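Ostap Hutsuliak
2019-01-23

I keep getting told that hand-held grippers need no upkeep. No motors in the jaws, so what could go wrong. I look after ours and I have a drawer of worn pads that disagrees.

Start with the pads. The Womolo sheet says replace them every 400 grips. I asked where the number came from and got a link back to the same sheet. One pair of ours is at 2,406 and I can't tell it from a new pair with my eyes shut. Another pair went shiny in a week.

So I don't go by count. I look at the ribs under a lamp, drag a thumbnail across them, and swap when the nail slides. Both sides together, always. One fresh pad against one tired pad gives you a grip that turns the thing you're holding, and you'll blame the linkage for it.

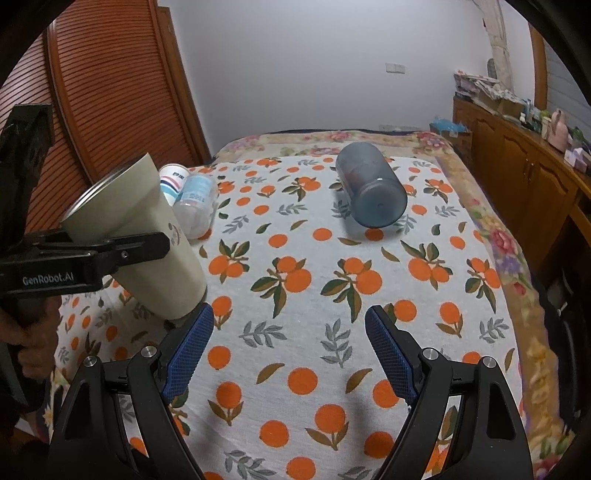 One gripper across the cream cup, the other with its fingers wide open.

Which brings me to the linkage. Maritza Zapata swears by a drop of oil on every pivot pin, every morning. I tried it through November. What I got was black paste, and some of it reached the pads, and then we were wiping cups.

Now the pins stay dry. A brush for the lint, a cotton swab around each head, done. If a pin squeaks I take it out and look at it. I don't drown it.

Check for play with the jaws open, by the way. Closed, the pads push on each other and hide it. Open them all the way, hold one fingertip and wiggle. If it moves and the handle doesn't, you've found something. It might be the pin. I'd still check the screws first.

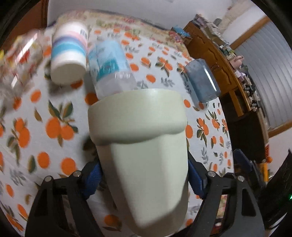 Pad alignment is the part I trust people least on, me included. Everyone sets it on a straight-sided test block, it looks perfect, they go home. Then you pick up something like the pale green container, which narrows toward one end, and it's a different job. There's a blue pad on either side of a body that tapers, and a block won't teach you much about that. I set ours on a block, then check on something with a slope, and if the two disagree I believe the slope.

Juraj Kollár asked if thread locker on the finger screws is worth it. Maybe? I've used it on 13 screws. One came loose anyway, and I had a miserable time getting two of the others out for a pad change. I wouldn't call that proof of anything.

Cleaning: damp cloth, then a dry one. I've seen the alcohol advice passed around and I've yet to see anyone show a before and after on the same pad. Happy to be wrong, send me one.

Also write the swap date on the back of the old pad before it goes in the drawer. Mine go back a while and half of them say nothing.

817 likes · 400 shares · 13 comments

Related
Petro Shevchuk: Is your torque driver lying to you?
Sestar bench notes: storing spare pads
Proltport cable clips, second try
Miroslava Kobzar: What I stopped oiling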